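Skotetti 塗装色データ 収録範囲と記載規則

概要
室内用つや消し塗料の色見本と、それに対応する測色値をまとめたデータ一式。色差計算の検証と配色資料の作成に使う。収録色は100色で、無彩色系と青灰系が中心。木部用の透明塗料と屋外用塗料は含まない。

ファイル構成
測色値はCSV、色見本の対応表はTSVで格納する。文字コードはUTF-8、改行はLF。1行が1回の測定にあたり、同じ色票について4行が並ぶ。列の順序は、色票番号、下地区分、塗り回数、L*、a*、b*、備考。

測定条件
光源はD65、視野は10度。色票は2回塗りとし、7日間乾燥させてから測定する。下地区分は白と灰の2種で、灰下地の行には備考欄に「G」を記入する。

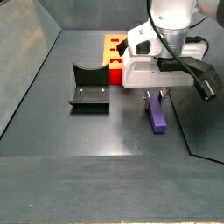 色名は系統色名を優先し、慣用色名は備考欄に置く。つや消しの暗い青灰色は呼び方が担当者ごとに割れやすく、旧版では「スレート」「鉛色」「濃灰」が混在していた。同系色の面が接する箇所では明度差が先に目につく。写真の左の壁も青灰の仕上げは他の面と共通だが、わずかに明るく、淡い筋や汚れが見える。こうした筋や汚れのある面は測定対象から外し、備考欄に「S」と記す。

欠損値
空欄は未測定を表す。0は有効な値として扱う。平均値は収録していないため、必要な場合は利用者側で算出すること。

既知の問題
Dinov 系列の濃色では、灰下地の b* が白下地より低く出る行がある。原因は未特定。Pană 系列の備考欄には旧記号が残っており、次版で置き換える。

担当
測色:Domnica Ghiță
対応表の保守:Silviu Bălan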